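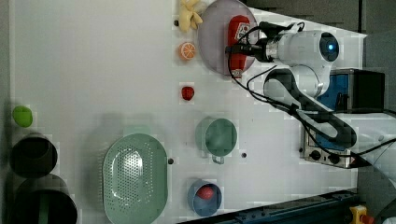

Hello all, and a big thank you to everyone who wrote in after my last thread on controllers! I've been swapping between the old Pleltia box and the new Vasylenko one, same arm, same toy kitchen, and I have far more to say than fits in one post (sorry, you know me by now).

**2/** The Pleltia is the one I learnt on, so I'm fond of it. Start-up takes 53 seconds, which is just long enough to go and find a biscuit. Slow moves are lovely. It gets a bit fussy when you ask for a small correction close to the table, though.

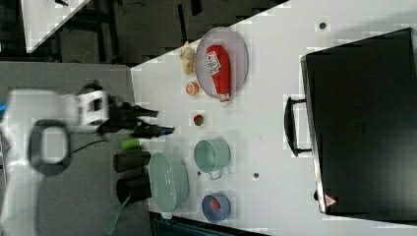 *Sturkusen, March*

**3/** The ketchup bottle is my favourite test by a long way. On its side on the plate it asks for quite a different approach from when it's standing up, and I do like to see how each controller copes with turning the wrist late.

**4/** For anyone asking about settings: 205 tries on each box, speed limit left alone, and the Stendeck camera software on the same version throughout. My log has gone past 2,000 lines and I'm still reading it, with tea.

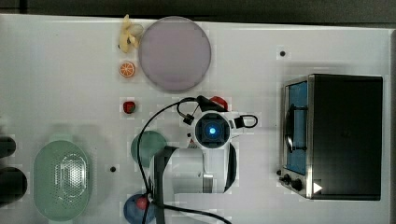

*Last edited: March, 16:20*

**5/** So far I'm leaning towards the Vasylenko, mostly for how gently it slows down over the plate. The menus are a muddle, mind you, and I had to ring their helpline twice!

**6/** Orange slice and strawberry next, and I'll put up the log once I've tidied the column names.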